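Notebook, hide glue tests, March

Continued from the previous page. The question is still the same one: why the glue from the Daser bag gels so fast on the bench, when the old Fedholm stock gave me time to place the joint.

09:40. Soaked both glues in cold water overnight, same jar size, lids on. The Daser granules had taken all the water and were soft to the middle. The Fedholm ones had still a hard point inside, so I gave them more time before heating. I should grind them finer, but the grinder is with the Meston order and I did not want to clean it two times in one day.

10:30. Heated both in the water bath. I wrote last month that the bath thermostat is not to be trusted, and it is still so. The dial needs a small touch every few minutes. I kept the spare thermometer in the glue itself and followed only that one. The pot must not go near boiling, the smell tells it before the number does.

11:15. First rub joints, maple to maple. Daser: grabbed before I finished the second rub, and one piece stayed crooked. Fedholm: slow and pleasant, could correct it. Room was cold in the morning, which is not fair to either. I warmed the next pieces at the radiator for 12 minutes and repeated. Better with Daser, but still short. 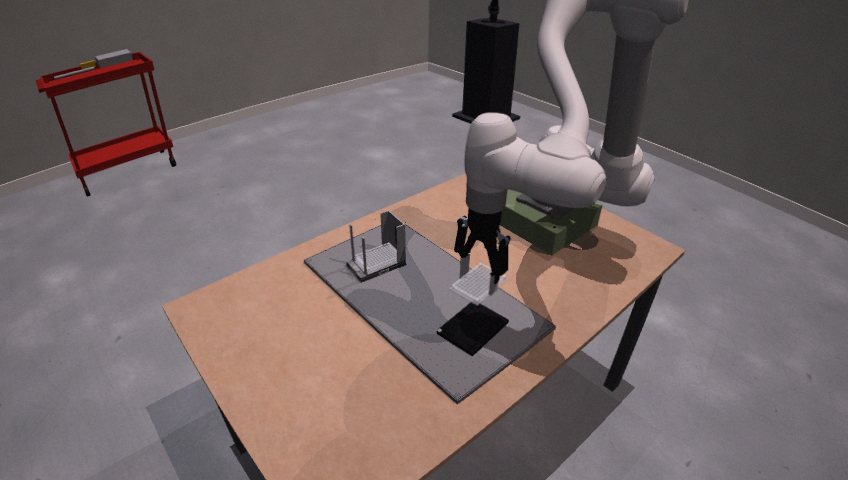
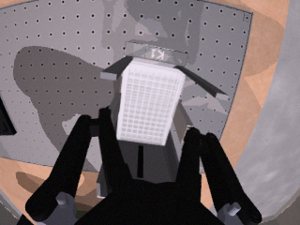

Table from the side, first view; white piece over the perforated plate, second view.

13:20. Added urea to a small portion of the Daser, 5 percent of the dry weight. Open time is clearly longer. I am not sure about the strength, the Grímsdóttir notes say it goes down a little but they give no wood species and no humidity, so I take this only as a warning.

14:00. Glued 4 pairs with the urea portion and 4 without. Marked with pencil on the end grain, U and N. All of them under the same caul with a 170 mm overlap. Squeeze-out was thin and even on the U pieces. On the N pieces it was already like rubber when I put the last clamp.

To do: break the pairs after they dried properly, not before (I was impatient in the last round and the results were worth nothing). Look at wood failure on the faces, write it in percent. Ask Daser for the gram strength of this bag, the label has only the batch. If it is a high number, then the whole mystery is solved and I can simply buy the lower grade.

Also the brush is losing hair again. Need a new one, without metal on the ferrule.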